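Desktop computer case

A desktop computer case, also called a chassis, tower or cabinet, is the enclosure that holds most of the parts of a personal computer. It gives the motherboard, power supply and drives fixed mounting points, guides air past them, and keeps hands and dust away from the circuits. The monitor, keyboard and mouse stay outside and are joined to it by cable or radio.

Construction

Most cases are made of sheet steel, with some models in aluminum. The inner frame is often left bare gray, while the outer walls are painted or coated. The front is usually a molded plastic part that snaps onto the frame. One side panel comes off to give access to the inside and is held by thumbscrews, by ordinary screws or by a sliding latch. Office machines tend to favor latches and colored plastic levers, so that a drive can be changed without tools.

Cases are grouped by the size of board they accept. Full-size, small and very small boards have their screw holes in agreed positions, and a larger case will generally take a smaller board as well. Some computer makers use their own layouts, and a board from one of these may not fit a case bought separately.

Interior layout

The motherboard is the largest circuit board in the case. It is fastened to a tray or to the case wall on short metal standoffs, which hold the underside of the board clear of the metal. The processor socket is normally in the upper part of the board when the case stands upright. On many boards the processor is held by a hinged metal frame that is locked with a wire lever. A heat sink and fan go on top, and these must be removed before the processor can be reached.

Memory modules stand in long narrow slots near the socket, with a latch at one or both ends of each slot. Expansion slots for graphics, sound and network cards are lined up with openings in the rear wall. Slots and ports are often molded in different colors, though the colors are chosen by the maker and do not mean the same thing on every board.

The power supply is a metal box, mounted at the top or bottom of the rear wall in most towers. Its cables carry several voltages, and by custom yellow wires are 12 volts, red 5 volts, orange 3.3 volts and black ground. Optical drives and hard drives sit in metal cages or plastic bays toward the front.
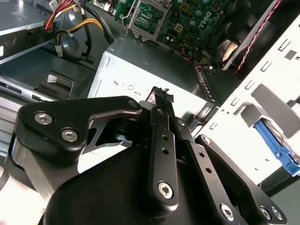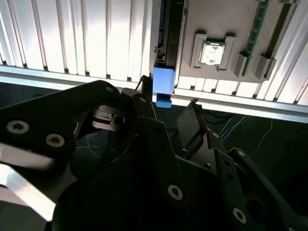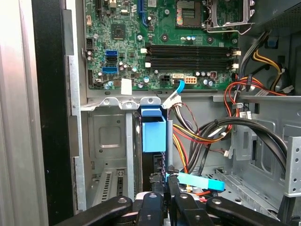
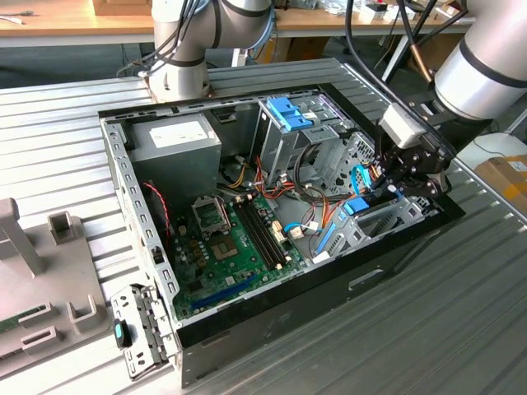
Desktop computer hardware with the motherboard in view. The last picture shows the case on its side, with the power supply, drive cage and cables.

Cables and connectors

The main power cable ends in a wide rectangular plug with two rows of contacts. A smaller separate plug feeds the processor. Both are shaped so that they go in only one way, and both have a clip that must be pressed before they are pulled. SATA drives use two cables each — a narrow one for data and a wider one for power. The thin wires for the power button and front lights go to a block of bare pins near the edge of the board, and the order of these pins differs between models.

Loose cables are tied back or run behind the motherboard tray where the case has room for it. This leaves a clearer path for air and makes later work easier.

Opening and servicing

The computer is shut down and unplugged before the case is opened. A tower is commonly laid on its side with the open side up, so that parts can be lifted out instead of hanging from the board. People working inside usually touch bare metal or wear a grounding strap, as static electricity can damage chips. The pins of an empty processor socket, where it has them, bend easily and should not be touched.

Disposal

Old cases are accepted by most scrap metal dealers. Circuit boards, power supplies and drives are generally removed first and sorted separately, and many local rules do not allow them in household trash. A steel case in good condition may also be reused with newer parts if its mounting points match.

See also
Motherboard
Power supply unit
Optical drive
Electronic waste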